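**Minutes of the October Meeting, Advisory Council on Language and Schooling, Istach District**

The meeting was called to order at 6:30 p.m. in the second-floor hearing room, Didier Leblanc presiding. A quorum was present. The minutes of the previous meeting were approved with one correction: under Item 4, "Tredia Primary" should read "Tredia Middle."

**1. Correspondence**

The clerk reported a letter from the Nellia Parents' Association asking that the Council take a public position on the proposed change to the district charter. The letter was received and referred to Item 3. A second letter, concerning bus routes, falls outside the Council's remit and was forwarded to the transportation office.

**2. Enrollment in heritage-language classes**

The clerk presented the enrollment return for the current school year. Heritage-language classes now enroll 408 students across the district, of whom 111 attend at Toma. The member for Toma asked whether students taking a single weekly class had been counted the same way as those in the full program. The clerk confirmed that they had. Members asked that the two groups be shown separately in the next return.

**3. Proposed amendment to Section 12 of the district charter**

The Chair summarized the proposal. Section 12 now requires the district to offer instruction in a heritage language wherever the parents of 30 or more students request it in writing. The amendment would replace "shall offer" with "may offer" and leave the decision to the district board.

The member for Nellia spoke against the amendment. She stated that families had chosen where to live on the strength of the present wording, and that a right which depends on a yearly vote is of little use to a child entering first grade. She also questioned the timing of the proposal, so close to the board election.

The member for Tredia spoke in favor. He noted that two schools had been unable to fill teaching posts for more than a year, which left the district in breach of its own charter through no fault of the principals. He stressed that he supported the classes themselves and would accept other wording that dealt with vacancies.

The Chair reminded members that the Council's role is advisory – any amendment must be adopted by the board and then put to voters. He asked that remarks be addressed to the text and that members refrain from comment on the candidates.

It was moved and seconded that the Council advise the board to keep the present wording and add a clause on unfilled posts. The motion carried, five in favor and two opposed. The member for Tredia asked that his vote against be recorded.

**4. Public hearing**

The Council agreed to hold one public hearing before the board's first reading. The school auditorium at Toma seats 400 and is available at no charge. Speakers will be limited to three minutes each, and written statements will be accepted in any language. The clerk will arrange for interpreters and post the notice at all district schools.

**5. Other business**

The member for Nellia asked for copies of the legal opinion on Section 12. The clerk will circulate it with the next agenda.

There being no further business, the meeting adjourned at 8:15 p.m.
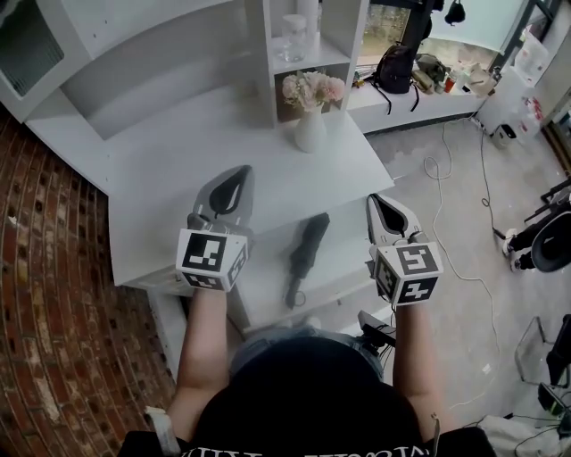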